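The Drawer Is Doing Fine

I have now been told by three separate magazines, one podcast and a greeting card that I should get rid of my junk drawer. The greeting card was the one that hurt. It was for my birthday.

The case against the drawer is well known. It holds dead batteries, keys to houses we moved out of, takeout menus from places that have changed hands, and a stub of candle. A tidy person would empty it on a Saturday sort of afternoon, sort the lot into small bins, label the bins, and feel better for the rest of the month. I have done this. I felt better until dinner, when I needed a rubber band and couldn't remember whether I had decided it was Office or Kitchen.

What bothers me about the tidying business is how much it costs to own less. Last spring I walked into the Skovlow store out on the highway for a box of light bulbs and came out with a drawer system. It was called the Trorketent, it came in 58 pieces, and the woman on the box was smiling at her own scissors. I spent an evening snapping little walls together. When I was done I had a place for every item and a large new cardboard carton that wouldn't fit in any of them.

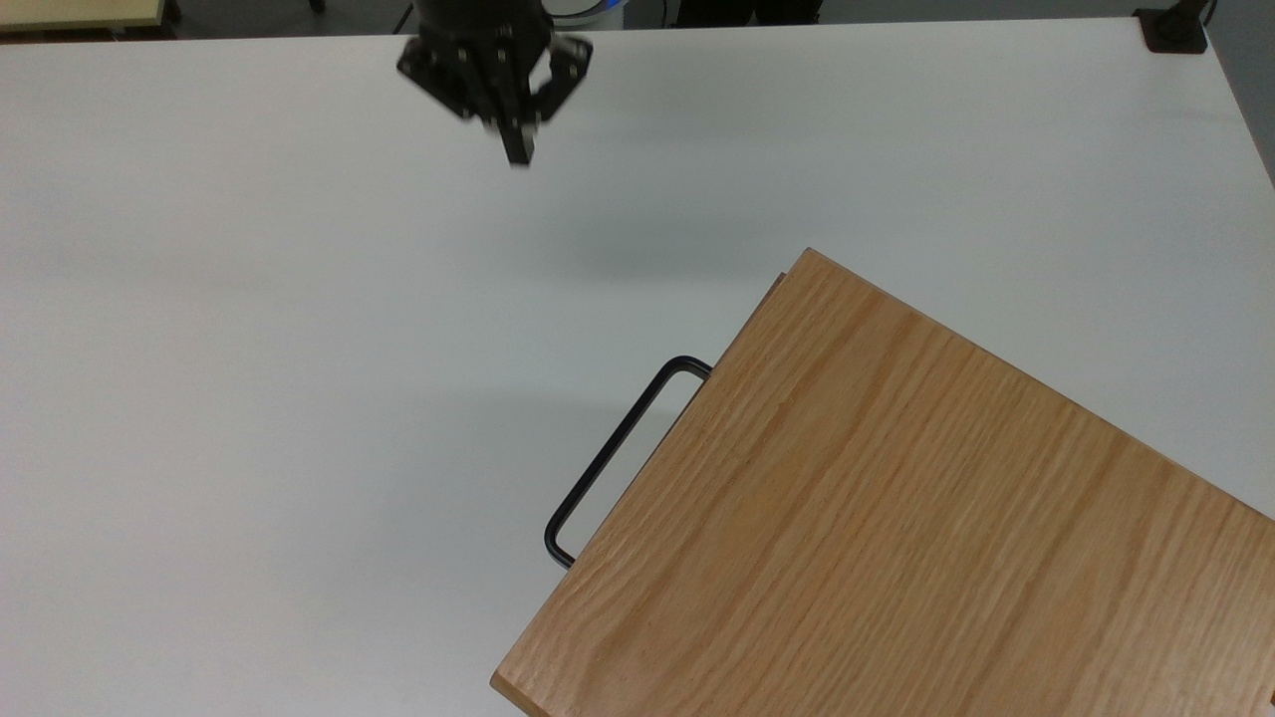
The carton is in the garage. I'm told I should keep it in case I want to send the system back, and I've been meaning to decide about that for a year.

People who write about clutter like to ask what you would save from a fire. It's a silly test. I wouldn't save the tape measure, but I don't live in a fire. I live in a house where somebody wants to know if the couch will go through the door. Most of what I own is there for dull occasions, and the dull occasions keep turning up. The small brass hook I had carried through four apartments with no idea what it was for finally went up in the hallway in April, and it's holding a coat right now. Had I been a more organized person I would have had to go out and buy one.

My mother's drawer was worse than mine and she could find anything in it without looking. She'd be on the phone, cord stretched across the kitchen, and her free hand would go in and come back with a stamp. There was no system. There was a sort of sediment, with the everyday things on top and the deep past below, and once in a while you'd dig for a screwdriver and hit my brother's baby teeth. I wouldn't call that clutter. I'd call it upsetting, but I knew where they were.

I can hear the objection, because I live with the person who makes it. A drawer is one thing, she says, and the basement is another. Fair enough. I don't defend the basement. There's a Fleltorex bread machine down there that made three loaves, all the same loaf as far as I could tell, each one shaped like a mailbox. It can go tomorrow.

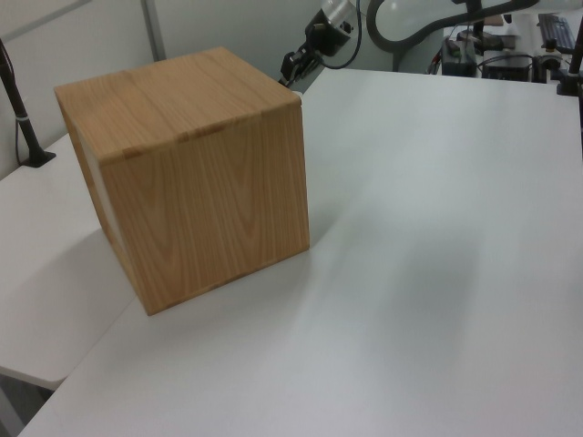

But a drawer has a natural limit. When it won't close, you take something out, swear a little, and it closes. That's the whole method, and I'd put it up against anything you can order by mail. It has no monthly plan. It won't send you an email asking how your journey is going.

The Lévesque catalog, which comes to our house addressed to the people before us, sells a tray for "daily carry." As near as I can tell this means a tray for your keys. You put your keys on it, and then you have a tray. Mine go in the drawer, under the menus, where I will have to hunt for them for a minute tomorrow while my coffee gets cold. I've looked into what that minute is worth at my current rate of pay, and the tray comes out well behind.

I did throw out the dead batteries. At least I threw out the ones I was sure about. The rest went back in with the others, and one of these days I'll borrow a tester, if I can find out who I lent mine to.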